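Lodex 키팅 셀 배치 세트 검토: 동봉된 운영 지침까지 포함해서

이 사이트는 이용 통계 분석을 위해 쿠키를 사용합니다. 계속 이용하시면 쿠키 사용에 동의하는 것으로 간주됩니다. [동의] [설정 변경]

Lodex 키팅 셀 배치 세트는 양팔 로봇 셀에서 소형 전장 부품을 모으는 작업용으로 판매된다. 구성은 노란색 플라스틱 상자 네 개, 스테인리스 트레이 한 개, 트레이용 백지 묶음, 위치 결정용 스티커, 그리고 Rillar가 작성한 운영 지침서다. 로봇과 그리퍼, 작업대는 포함되지 않는다. 상자와 트레이만 놓고 보면 비슷한 물건을 따로 구할 수 있으므로, 검토의 비중은 지침서에 두었다.

시험한 부품은 소형 솔레노이드 밸브, 원형 적색 기판, 꼬임선 하네스, 적색·흑색·갈색 전선 하네스의 네 종류다. 작업대 폭은 1510 mm이고, 트레이 중심선을 기준으로 좌우에 상자를 두 개씩 배치했다. 지침서의 기본 배치도와 같다. 셀 제어는 기존에 쓰던 Sartori 컨트롤러로 했고, 별도의 소프트웨어는 설치하지 않았다.

1. 배치 규칙

지침서 2장은 상자 한 개에 부품 한 종류만 넣도록 규정한다. 당연한 내용으로 보이지만 예외 조항이 명확하다는 점은 평가할 만하다. 커넥터 형상이 다른 하네스라도 동일 품번 계열이면 혼재를 허용하고, 이 경우 상자 벽면에 계열명을 표기해야 한다. 표기 방식은 인쇄 라벨과 수기를 모두 인정한다.

상자와 트레이 사이의 간격은 최소 5 mm다. 이 값은 부족하다. 상자 테두리가 바깥으로 벌어져 있어, 바닥 기준으로 간격을 맞추면 윗부분의 여유가 줄어든다. 지침서는 간격을 바닥에서 재는지 테두리에서 재는지 밝히지 않았다. 본 검토에서는 테두리 기준으로 측정했고, 개정판에 측정 기준이 명시되어야 한다고 본다.

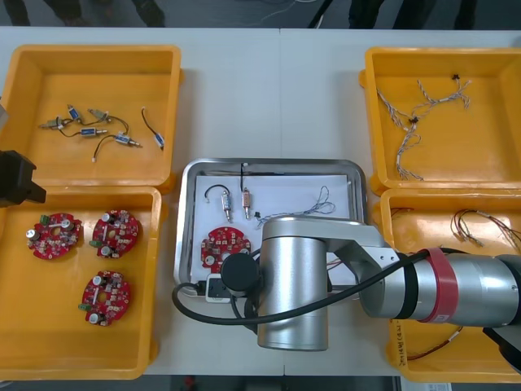
2. 전선류 취급

하네스와 리드선 관련 규정은 4장에 모여 있다. 핵심은 두 가지다. 첫째, 전선이 상자 벽이나 트레이 테두리를 넘어간 상태에서는 집기 동작을 시작하지 않는다. 둘째, 자유 길이가 300 mm를 넘는 하네스는 들어 올린 뒤 수직 자세에서 정지하고, 흔들림이 줄어든 다음 수평 이동한다. 정지 시간은 사용자가 정하도록 되어 있다.

첫째 규정은 적용 범위가 모호하다. 대상이 되는 것이 부품의 전선뿐인지, 로봇 팔을 따라가는 케이블과 작업대 위의 전원 케이블도 포함되는지 적혀 있지 않다. 문구대로라면 부품에만 해당하지만, 걸림 위험을 따지면 셀 안의 모든 케이블을 같은 기준으로 관리하는 편이 안전하다. 사용 중인 Zovton 점검표에는 케이블 경로 항목이 별도로 있어 이것으로 보완했다. 세트만 구입하는 사용자는 해당 항목을 직접 작성해야 한다.

솔레노이드 밸브의 경우 리드선이 서로 엉키는 것이 가장 큰 문제다. 지침서는 부품을 넣기 전에 낱개로 분리하라고만 하고, 상자당 적재 수량의 상한은 제시하지 않는다. 상자 바닥에 칸막이를 끼울 홈이 없는 점도 불리하다. 기판은 이런 문제가 없었고, 중앙 구멍과 외곽 홈 덕분에 방향 판별 기준을 세우기 쉬웠다. 다만 단자대의 방향을 상자 안에서 맞출지 트레이에서 맞출지는 규정에 없다.

3. 초기 상태 확인

실무에서 가장 유용했던 부분은 5장의 초기 상태 정의다. 중앙 트레이에는 백지 외에 아무것도 없어야 하고, 백지는 트레이 바닥에 평평하게 놓여야 하며, 양팔의 그리퍼는 트레이 윤곽 바깥에 있어야 한다. 세 조건은 육안으로 판정할 수 있고, 고정 카메라 영상으로도 점검이 가능하다. 작업을 반복할 때 이전 회차의 부품이 남는 오류를 여기서 걸러낸다.

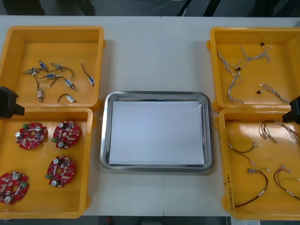

중앙 트레이에 백지만 깔린 배치. 노란 상자는 좌우에 두 개씩이다.

백지를 쓰는 이유는 대비 확보와 반사 억제로 설명되어 있다. 금속면이 넓게 드러나면 카메라 기반 위치 인식에 불리하다는 것이다. 타당한 설명이나, 트레이 테두리의 반사는 백지로 해결되지 않는다. 무광 처리 트레이가 선택 사양으로 있었으면 한다. 백지 교체 주기에 관한 조항도 없다. 본 검토에서는 오염이나 접힘이 확인되면 교체하는 것으로 정했다.

4. 양팔 간섭

트레이 위 공간은 한 번에 한쪽 팔만 점유한다는 규정이 6장에 있다. 손목 중심 간 최소 거리는 335 mm로 지정되어 있다. 손목 외경이 큰 팔을 쓰면 이 값의 의미가 달라지므로, 중심 간 거리 대신 외곽 간 거리로 정의하는 것이 맞다. Sartori 컨트롤러에서는 점유 신호 하나로 구현했고 설정은 오전 중에 끝났다. 대기 중인 팔의 위치는 자기 쪽 상자 위까지 허용된다. 이 경우 그리퍼가 상자 일부를 가리기 때문에, 상단 카메라로 잔여 부품을 확인하는 셀에서는 대기 위치를 더 바깥으로 잡아야 한다.

사람의 접근에 대해서는 부품 보충 시 양팔을 정지시키라는 한 문장뿐이다. 정지의 종류, 재기동 절차, 작업대 주변의 출입 범위는 다루지 않는다. 위험성 평가는 설치자가 따로 수행해야 하며, 이 지침서를 그 근거 문서로 제출할 수는 없다.

5. 판정

상자: 양호. 벽 높이는 적당하나 칸막이 홈이 없다.
트레이: 양호. 테두리 반사에 주의.
스티커: 접착력이 약해 재부착이 필요했다.
지침서 2장, 5장: 그대로 사용 가능.
지침서 4장, 6장: 측정 기준과 적용 범위를 보완한 뒤 사용.

이미 운영 중인 셀이 있고 자체 점검표를 갖춘 곳이라면 지침서의 5장만으로도 참고 가치가 있다. 신규 셀에 도입하는 경우에는 케이블 경로와 사람 접근 항목을 먼저 작성해 두어야 한다. Rillar는 2월에 지침서 개정판을 배포한다고 공지했으며, 간격 측정 기준이 반영되면 해당 항목만 다시 검토할 예정이다.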